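Kestwood Low Shoe Shelf: a long review of a short piece of furniture

I have now owned three shoe storage products, and the Kestwood is the first one that hasn't required me to lie on the floor with a flashlight. I'll get the complaints in order below, but you should know going in that I like the thing, and that I resent how long it took me to buy a plank with legs.

Some history, for those who read reviews for the history. Our entryway is a strip of floor between the front door and the closet. The closet was designed by someone who owned one coat. Shoes land where they land. For years we had a basket, which worked the way a basket works, meaning that every shoe in it was technically put away and none of them could be found. After that came the Revitz tilt-out cabinet, a handsome object with doors that ate the toes of anything over a men's nine. I gave it to Gaurav Thakur, who has small feet and a big hallway, and he's very happy, and I try not to bring it up.

The Kestwood comes from the other end of the philosophy. There are no doors or compartments. It's one light wood board on thin black metal legs, and it sits low enough that you could step over it, and you will, at night, with mixed results.

Assembly

The box came on a Thursday and I had the shelf standing before dinner. You get the board, the legs, a bag of screws and an Allen key of the usual quality. The instruction sheet has no words on it at all, just a bald little man who is sad in the first panel and delighted in the last. I was neither. Two of the pre-drilled holes on mine were a hair off, and I had to start those screws by hand and lean on them. If you have a real driver, use it for everything except the final turn, where the wood is soft enough that you can feel yourself about to do something stupid.

Tighten it all again after a week. The sheet doesn't mention this. Mine developed a lean in the second week that I took for an uneven floor until I checked the floor.

The legs

Everyone who comes over mentions the legs. They're skinny, they're black, and they look as if they'll fold under a serious boot. They haven't. I've sat on it to tie my shoes, against the advice of the bald man, who has a panel about that with a large X through it, and it held, with a sound. I wouldn't make a habit of it. My brother-in-law Tarcísio Bastos would, and did, and it held him too, so make of that what you like. The plastic feet on the bottom slide nicely over tile and not at all over a rug.

What the thin legs really buy you is a gap you can sweep. The Revitz sat flat on the floor and had a colony under it. The Kestwood has a space underneath that a broom head fits into, just barely, if you turn the broom sideways and swear. I've recovered a door key and a library card from under there, neither of which would ever have come out of the basket.

The board

Light wood, clear finish, pleasant to look at. It shows grit. It doesn't scratch as easily as I expected, but a wet sneaker left overnight raised the grain along one edge and I had to go over it with fine paper and a dab of wax. Since then anything that's been out in the rain goes on a tray by the door until morning, and the shelf gets the dry stuff. A lip along the back would have been welcome. Without one, anything you toss at the shelf from the doorway goes over it and down behind, and you'll be moving furniture to get your left shoe.

The finish also picks up the ghost of dark rubber soles. It wipes off with a damp rag. I do this in September, when we change over from sandals to real shoes, and at no other time.

Capacity

The listing promises more than the shelf delivers, as listings do. Flat things like slides and flip-flops take up very little of your patience. High tops flop against each other like tired commuters. Boots can go on it, but they look like they're waiting to give a speech. If you're storing footwear for a family, you'll want more than one of these, and at that point you might as well look at the two-tier version, which I haven't tried. Treasa Ní Bhriain next door has it, and says the lower tier is for shoes and the upper tier is for mail.

There is a weight limit printed on the box in very small type, and I've lost the box.

Compared with the Fahy

I borrowed a Fahy bench from Rónán Ó Conaill for a couple of weeks before I committed. It's a better piece of furniture. It has a cushion. You can sit on it with nobody making a face. It's also twice as deep, and in my hallway that meant opening the front door exactly far enough to admit a thin person carrying nothing. If you have the space, go and look at the Fahy. If your entry is an apology like mine, the Kestwood is the one that fits.

I'd skip the Vadevar altogether. Same idea, glossier, and the one I saw in the store rocked when I breathed on it.

Who should buy it

People with few shoes and low expectations. People who already line things up and want a better place to do it. I'd hesitate to recommend it as a cure for a household that drops its shoes in the doorway, having run that trial myself. It does nothing to stop you. It only gives you something to miss.

I'm taking off a star for the off-center holes and half a star for the finish, and giving the half back for the broom gap.
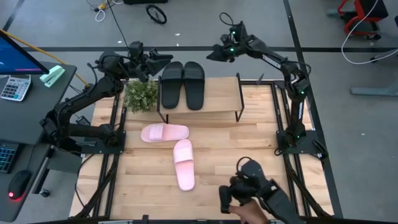 Slides are what this shelf was born for, and if it were sold strictly as a slide shelf I'd give it full marks. They're flat, they don't flop, and they look at home on a bare board. A potted plant at the left end helps too, though mine spreads, and a bushy one will hang over the wood and start claiming territory. The black pair up top is how it looks when somebody has made an effort: side by side, toes the same way, very hotel. The pink pair below is how the rest of life goes, one slide lying crosswise in front of the shelf and the other at a right angle to it, making a sort of letter T. Kestwood can't be blamed for that. Gilmar Sampaio, who has raised four children, tells me to put a strip of tape on the board where each pair goes. I bought the tape. It fell down behind the shelf.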